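La calle larga de Niltisel estrena plan: más árboles, mejores aceras y un paseo que llega hasta las últimas casas

20 de febrero de 2026

¡Por fin hay noticias de la calle larga! El plan Gruvico, del que en Niltisel se lleva hablando desde hace varios inviernos (en la panadería, en la parada del autobús, a la salida del colegio), ya tiene presupuesto, empresa y fecha de arranque. Los trabajos comenzarán cuando termine el frío fuerte y recorrerán los 2296 metros de la calle, desde la curva de entrada hasta el barrio bajo, donde las casas se separan y los jardines se hacen más grandes.

Para quien no conozca el pueblo, hay que decir que la calle larga es casi todo lo que uno ve al atravesarlo. Por ella se va a comprar, por ella se vuelve a casa y por ella pasa también quien va de camino a otro sitio y no piensa detenerse. Es una lástima, porque tiene rincones preciosos: la torrecilla con su cúpula negra de cebolla y su aguja, asomada sobre los tejados rojos, es lo primero que dibujan los niños cuando se les pide que pinten Niltisel. La sirena en forma de seta, al otro lado del tejado, también sale en muchos dibujos, casi siempre más grande que el edificio.

El plan no toca nada de eso. Lo que hace es mejorar lo que está a ras de suelo, que buena falta le hacía: aceras continuas, bordillos rebajados en los cruces, sitios donde sentarse y sombra, mucha más sombra de la que hay ahora en verano. El triángulo rojo que avisa de la presencia de niños se queda en su poste, y se estudia repetir el mismo aviso en sentido contrario, una petición de las familias que viene de lejos.
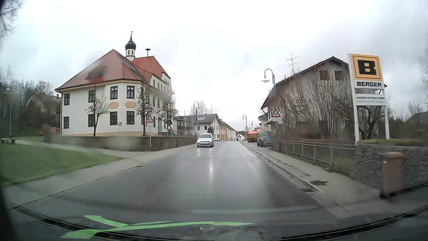

Dos tramos y una sola idea

La obra se ha repartido en dos tramos, el alto y el bajo. El alto es el más estrecho y el más antiguo. Hay paredes que llegan casi hasta la calzada, con la acera pegada al pie, y en los días de lluvia caminar por allí tiene su técnica: uno aprende a calcular la distancia entre el paraguas, el canalón y el coche que viene. El proyecto gana anchura donde se puede y, donde no se puede, eleva un poco el paso y renueva el pavimento para que el agua corra hacia la calzada y no se quede junto al muro.

El estudio Ondinetti, que firma el diseño, ha tenido el buen gusto de dejar en paz los setos. En Niltisel los setos son cosa seria. Los hay que llevan toda la vida recortados a la misma altura, con la parte de arriba tan plana que dan ganas de pasarles un nivel, y la primera versión del plan proponía cambiar varios de ellos por vallas bajas. Llegaron tantas cartas que la idea desapareció en la segunda versión. Se mantienen todos, con una franja libre delante para que las ramas nuevas no obliguen a nadie a bajarse de la acera.

Tampoco habrá línea central pintada. Puede sonar raro, pero la calle ha vivido así mucho tiempo y la recomendación técnica es dejarla como está: sin línea, los conductores suelen ir con más atención y se arriman menos al carril contrario con la confianza de quien se cree en carretera. En su lugar se marcarán mejor los pasos de peatones, con una textura distinta en el suelo que se nota al pisarla y también al volante.
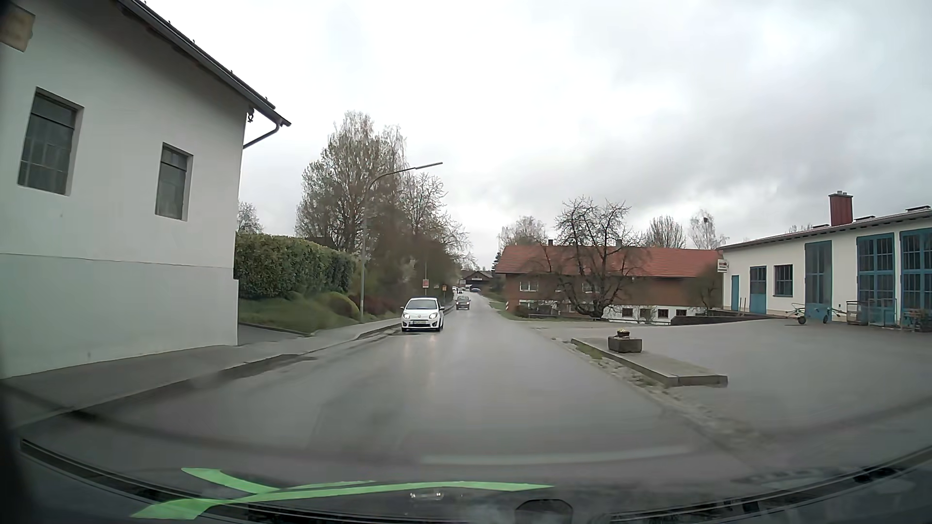 De la ejecución se ocupará Bitar, que ya hizo las obras de la plaza y que ha prometido trabajar por trozos cortos, de cruce a cruce. Es una noticia estupenda para los comercios. La última vez que se levantó la calle, por una tubería, estuvo abierta de punta a punta durante semanas y hubo que llevar el pan en carretilla hasta las casas de la parte alta. Esta vez cada trozo quedará cerrado y transitable antes de empezar el siguiente, y habrá siempre una acera abierta con pasarela para carritos y sillas de ruedas.

Veintiún árboles nuevos

¡La parte que más ilusión hace! El plan incluye la plantación de 21 árboles, la mayoría en el tramo bajo, allí donde la calle se ensancha y hay césped de sobra. En febrero cuesta imaginarlo, con todas las ramas peladas, pero quien haya pasado por el cruce de abajo en junio sabe lo que cambia una acera cuando hay copas encima. Las especies elegidas son tilo, arce campestre y algún serbal, que da unas bayas rojas muy bonitas y trae pájaros hasta bien entrado el otoño.

Los árboles que ya existen se conservan. Los más viejos pasarán una revisión antes de que entren las máquinas, y alrededor de las raíces se dejará tierra sin pavimentar, con plantas bajas que no necesiten siega. El ejemplar del cruce, el del tronco oscuro e inclinado que se abre en un montón de ramas casi desde abajo, tiene su propia página en el proyecto. Generaciones enteras han quedado allí («en el árbol torcido, a las cinco») y nadie en el pueblo necesita más señas.

También se arreglarán los bordes del césped junto a la bocacalle, muy castigados por las ruedas de quienes giran demasiado cerrado. El radio de la esquina se reducirá un poco, el paso de peatones será más corto y quedará espacio para un banco orientado al sur. Desde allí se ve el edificio largo y bajo del tejado naranja, con sus placas solares, y los jardines de enfrente, que en primavera son un espectáculo.

Un pueblo de 3631 habitantes no estrena calle todos los años, y se nota en el ambiente. En la sesión informativa faltaron sillas. Hubo preguntas sobre el color de las baldosas (gris claro, mate, sin brillo cuando llueve), sobre la altura de las farolas, sobre si las papeleras tendrán tapa (la tendrán) y sobre una arqueta que hace ruido cada vez que pasa un coche y que, según se anunció entre aplausos, será la primera en cambiarse.

Los planos pueden consultarse en la planta baja del ayuntamiento en horario de mañana y en la biblioteca por la tarde. Junto a ellos hay una libreta para dejar sugerencias, y ya va por la mitad. Hay de todo: quien pide una fuente, quien pide dos, quien propone nombres para los árboles y quien ha dibujado, con mucho cariño y regular perspectiva, cómo quedaría el tramo bajo con bicicletas.

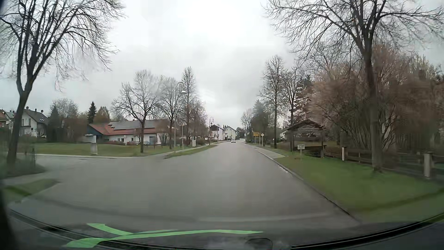 ¿Se podrá seguir circulando en los dos sentidos durante las obras?

La circulación se mantendrá en ambos sentidos en el tramo bajo, donde la calzada es ancha y permite desviar los coches hacia un lado. En el tramo alto habrá paso alterno con semáforo provisional en las horas de trabajo, y por la noche y los fines de semana se abrirá la calle completa. El autobús conserva todas sus paradas, aunque algunas se desplazarán unos metros según avance Bitar, con un cartel en la marquesina que indicará el sitio exacto.

Los vecinos con entrada de garaje en la calle recibirán un aviso en el buzón antes de que se trabaje delante de su puerta. Quien necesite acceso especial por motivos de salud, por una mudanza o por una entrega grande puede comunicarlo en la ventanilla del ayuntamiento, donde se está preparando ya el calendario por cruces. Los árboles se plantarán al final, con el otoño, y habrá una mañana abierta a todo el que quiera acercarse con botas y pala.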